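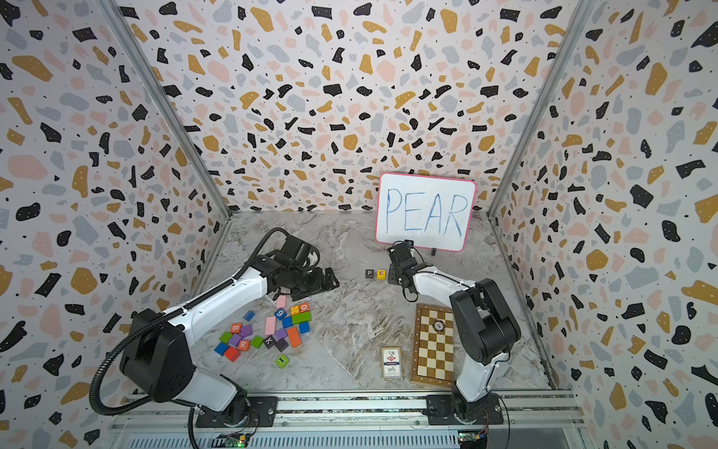
Gudrun你好:

上次电话里答应你三月底之前交一份进展报告,今天是2026年3月28日,星期六,总算没拖到下个月。你说过不喜欢看那种每段都是“圆满完成”的东西,那我就按平时跟你聊天的写法来,好的坏的都放进来,你转给Gronasska那边的同事时,哪里嫌我啰嗦就自己删,我不介意的。

先说大概。Fjeld这套拼词材料,现在已经从“桌上摆着玩玩看”走到了“可以交给别人用”的阶段。做法跟申请书里写的一样,没有变:小白板上手写一个英文词,立在桌面靠里的地方,旁边散放一堆字母积木,孩子看着板上的词,从堆里把字母一个一个找出来,在板前排成一行。听起来简单得有点不好意思写进报告,对吧?可是真做起来,每一样小东西都能让我们吵上半天。板子多大,字写多粗,积木堆在左边还是右边,堆里要不要混进没有字母的积木……我下面慢慢讲。

词表

词表是这一阶段改得最多的东西。申请的时候我们交的是一张很长的单子,动物、水果、厨房用具、天气,什么都有,你当时还在旁边批了一句“这是词表还是字典”。你批得对,我现在承认了。试到第二轮我们就开始往下砍,砍到现在剩16个词,全部是四个字母以内的,全部是孩子在生活里真见过、摸过的东西。水果和小动物占了大部分。UMBRELLA这种词我个人很舍不得,因为画出来好看,可是排到一半孩子就跑去玩别的了,只好拿掉。

APPLE也拿掉了,这个你可能会觉得奇怪,水果里头最先想到的就是它嘛。问题不光是五个字母超了,还有那两个P。孩子在堆里找到一个P,放好了,再去找第二个,很多人会觉得自己已经放过P了,就直接跳到L。还有孩子会把刚放好的那个P拿起来,挪到后面一格去,然后很困惑地看着前面空出来的地方。我们讨论过要不要专门做一组“重复字母”的词,作为难一点的一档,后来决定放到下一阶段。所以现在表里的水果是PEAR、PLUM、FIG和KIWI,KIWI其实也有两个I,可是大家一致求情,就留下了。(对,我知道这跟上面说的自相矛盾。它是表里唯一的例外,我在教师说明里写清楚了。)

顺带说一句,有两位老师问能不能加上孩子自己的名字。我觉得这个主意特别好!白板是手写的,擦掉就能写,名字当然可以写,只是同一套积木里每个字母的数量有限,碰上ANNA这样的名字就要从别的盒子里借。我没有把名字算进正式词表,只在说明里加了一小段,告诉老师可以这么用。

积木

积木我要多写几句,因为钱主要花在这里。

我们没有把所有字母做成一个样子。底色有深有浅,字的颜色也不一样,这是一开始就定下的。担心的声音也一直有:孩子会不会根本不认字母,只认颜色?我的看法是,在这个年纪,颜色帮一点忙没什么坏处,问题在于不能让颜色变成答案。所以白板上的词一律只用一种颜色的笔写,板上不给颜色提示,孩子还是得看字形。这条规则我们试过打破,把板上的字母写成跟积木一样的颜色,结果孩子排得飞快,排完问他是什么字母,说不上来。马上改回来了。

然后是数字。这批积木原来就是字母和数字混装的,我们本来打算把数字挑出去,后来又没挑。0和O的事情你大概还记得,去年秋天你自己拿着一块转来转去看了好久。我们现在的结论是,词表里含O的词先不用,数字积木留在堆里当“干扰项”。没有印字的那些长条块和方块也留着。一堆里全是字母的时候,找东西的过程反而变得很机械,拿起来一块看一眼放下,再拿一块。混进几块光面的,孩子会用手去拨,去翻,动作大很多,人也更投入。这个是Kaiwen先注意到的,我起初不太信,自己坐在旁边看了一个下午以后就服气了。

积木的摆放也顺便定了。堆放在桌面左前方,离白板留出一段空地,这样拼词的那一行不会跟堆混到一起。早先我们把堆放在白板正前面,孩子排好的字母一转眼就被推倒的积木埋掉,拼得好好的一个词,最后还得像考古一样刨出来。左撇子的孩子可以把堆换到右边,说明书里写了。

白板
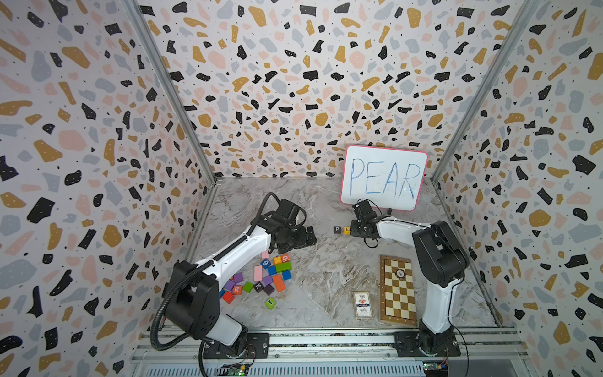
白板上的词该怎么写,我们原先想得太讲究了。最早的版本是打印好的卡片,字体漂亮,大小一致,插在一个槽里。好看是好看,可是老师一用就嫌麻烦,丢一张就少一个词,而且孩子对打印的字没什么反应。改成手写以后气氛完全不同,老师当着孩子的面写,一笔一笔写出来,孩子会跟着念。现在的标准就是粉色边框的小白板,蓝色马克笔,全部大写,字尽量写满,像PEAR这样四个字母几乎要顶到板子的左右两边;大小有点参差没关系,我甚至觉得参差一点更好,P和E两块积木并排放到板前的时候,孩子要比对的是字母的骨架,跟哪一笔长了哪一笔短了无关。你要是觉得字写得丑,请怪我们的书写标准太宽松,别怪写字的人。

粉色边框倒没有什么教学上的理由,供货的时候有几种颜色,我们选了最不容易在桌上找丢的。桌上东西多,一眼看过去能看到板子在哪里,这就够了。后来有老师告诉我,她干脆把这个活动叫“粉板时间”,孩子一听就知道要干什么。我挺喜欢这个名字,打算在下一版说明里用上,你们那边如果觉得不合适跟我说一声。

白板怎么立起来,还没有完全解决。现在是靠着后面的挡板斜立,平时够用,可是碰一下会往下滑。我们试过小木槽,稳是稳了,但槽会挡住字的下缘,R的那条腿被遮掉一截,看上去就跟P差不多,拼PEAR的时候尤其要命。试过在底边粘防滑条,用了几天就沾灰不粘了。眼下在看一种矮一点的透明底托,样品还没到,到了我拍给你看。如果你们在别的项目里见过好用的东西,千万告诉我,我已经看底托看得有点烦了。

擦板子的事情也提一下。蓝色笔比黑色笔好擦,这是老师们一致的反馈,我没有做过什么正经比较,你就当经验之谈。写了字放过周末再擦,会留下淡淡的印子,下周写新词的时候旧词若隐若现,孩子会指着那个影子问是什么。所以说明里加了一条:当天写,当天擦。

试用情况

这一阶段在四个地方试用,Nekisgate的阅读角是最早开始的,也是记录最全的。到目前为止我们收到413张反馈卡,有老师填的,也有家长填的,还有几张明显是孩子自己画的(一张上面画了一只很大的梨,长着腿)。卡片我都看过,没有做成漂亮的图表,因为填法太不统一,有人写一整面,有人只打一个勾。强行统计出来的数字我自己都不信,更不想让你拿去开会。我挑几件反复出现的事情讲。

第一件是顺序。我们原来的说明让孩子从左往右,一个字母一个字母地排,排完一个再找下一个。实际上很多孩子不这样。他们先在堆里把认得的字母全捞出来,放在手边,再慢慢排。也有的先放最后一个字母,因为最后那个刚好在眼前。老师问我这样算不算错,我说不算。我们把那句话从说明里删掉了,改成“最后从左往右读一遍就好”。删掉之后,老师们反映大家都轻松了许多,包括老师自己。

第二件是停在半路。

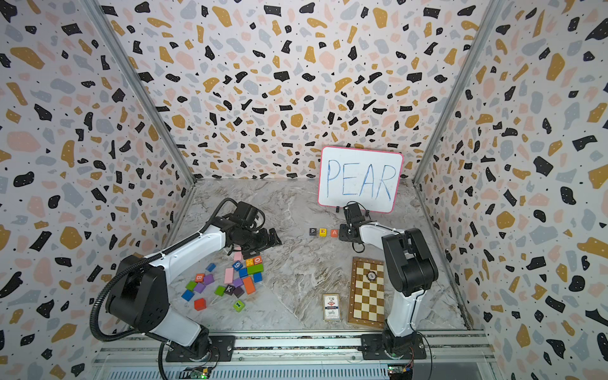
只差一个字母的时候,是整个活动里最有意思的时候。前面几个字母都排好了,最后一个死活找不到,孩子会开始用各种办法:再看一眼板,再念一遍,把整堆积木摊平,有人会拿一块相近的来顶替,比如拿B来当R,放上去,退后一点看,又觉得不对。大人在这种时候特别想伸手。我自己也伸过,伸完就后悔。我们在Nekisgate专门跟老师约定,排到最后一个字母的时候,大人的手放在膝盖上,嘴也尽量闭着,最多说一句“你还差什么呀”。有位老师把这句话写在纸条上贴在自己杯子上,因为她总忘。

我原来以为孩子在这里会泄气。有泄气的,当然有,但比我想的少。多数孩子会自己把已经排好的那几块再碰一碰,推推齐,好像推齐了剩下那个就会自己冒出来。然后又回去翻积木堆。我把这段“推齐了再去找”的动作写进了观察要点,请老师看到时记一笔,不用计时,也不用打分。

第三件是字母方向。积木是方的,拿起来哪一面朝上、哪一边朝前都有可能,孩子经常放倒了或者放歪了。P倒过来像d,E转一下像个M,A倒着放倒是挺多孩子觉得“也是A”。原先我们想在积木底边刻一条小横线作标记,Flalteck给了报价,说可以做,但要重新开一道工序。我把这件事先放下了,因为观察下来,孩子自己纠正的情况很多,放歪了,看一眼板,伸手一拧就正了。这个拧一下的动作本身就是我们想看到的。花钱把它消灭掉,有点傻。当然如果你们的意见不同,我愿意再谈,报价单我留着。

第四件算是抱怨:收拾。拼完以后要把排好的一行放回堆里,再把整堆装回盒子。孩子很愿意拼,不太愿意收。有一个地点的老师想出来的办法是“倒着拼回去”,从最后一个字母开始,念一个放一个,念完也收完了。我觉得非常聪明,已经抄给其他地点。效果怎么样,等下一批反馈卡来了再跟你讲,现在说还太早。

做得不好的地方

你要求这一节必须有,那我就老老实实写。

供货晚了。Flalteck第一批积木比约定时间晚到七周,主要是字面的印刷返工。第一次印出来有些字母的边缘发毛,浅底浅字的那几块在灯下一反光就看不清,我不肯收,他们也没有争,就是慢。这件事我有一半责任,确认样品的时候只在白天窗边看过,没有在教室的灯下看。以后每次看样品都会换着光线看,这条已经写进我们自己的收货清单里。

受它影响,有两个地点开始得比计划晚,头几次只能用我们手上的旧样品凑合。旧样品的块比现在的稍大一点,所以那段时间的反馈我单独放了一叠,没有跟后来的混在一起。

说明书写得太长。第一版我写得太起劲,老师根本没时间看,有位老师很客气地跟我说,“我翻到了写着怎么拿笔的那一页,就停了”。现在压缩成正反面一张纸,剩下的内容放到附录里,想看的人自己看。怎么拿笔那一页我已经整个删了,虽然我到今天还觉得写得挺好。

还有记录这一块。我们最初设计的观察表格子太多,填表的人低头写字,就顾不上看孩子。Kaiwen Ren重新做了一张,只留词、日期、孩子自己说了什么,外加一块空白随便写。空白那一块的内容往往最有用,我之前的格子一个也没问到点子上。

经费

明细表另外附上,我只讲跟预算不一样的地方。积木这一项花得比预计多,多出来的部分是换了字面印刷的做法,还有每个字母多备了一份。多备的决定我不后悔,字母丢得比我想象的快,尤其是E,E好像会自己长脚走掉,而表里偏偏到处都用得着它。白板这一项花得少,因为打印卡片和卡槽都不做了。两项一抵,总数还在批下来的范围之内,我没有动用预备的那一笔。

差旅比预算低,主要是我懒,也因为Nekisgate的老师愿意带着新加入的老师一起试,很多事情她们当面就讲清楚了,比我跑一趟管用。省下来的这点钱,我想申请挪去做底托,金额写在明细表最后一行。你点头了我再下单,不急。

接下来

四月份先把底托定下来,把教师说明的新版印出来,再把词表最后过一遍。有两个词我还在犹豫,一个是FIG,不少孩子没见过无花果,拼出来也不知道是什么,老师得现找图给他们看;另一个就是KIWI,前面说过了。如果要换,会从已经试过的旧词里挑,不再加新的,免得又回到“字典”那个样子。

五月打算做一次小型的开放试玩,家长可以进来坐下,跟孩子一起拼。规则只有一条,就是大人的手放膝盖上,我已经能想象会有多难执行。你如果那时候方便过来,我们很欢迎,早上来比下午来好,下午孩子都困了。来之前跟我说一声就行,我给你留一块白板,你自己挑词写。

需要你那边帮忙的,一个是底托那笔挪用的批复,一个是说明书上Gronasska的署名该怎么写,前后两封邮件里的写法不一样,我不敢自己定。印刷厂在等这个,所以这一条请先回我。别的都可以慢慢来。

反馈卡原件都在我这里,装在盒子里,你想看哪个地点的,我扫给你。那张长腿的梨我也一并扫了放在附件里。

祝好,代问办公室的各位好。

附:经费明细表,教师说明(单页版),现行词表,观察记录表(新版)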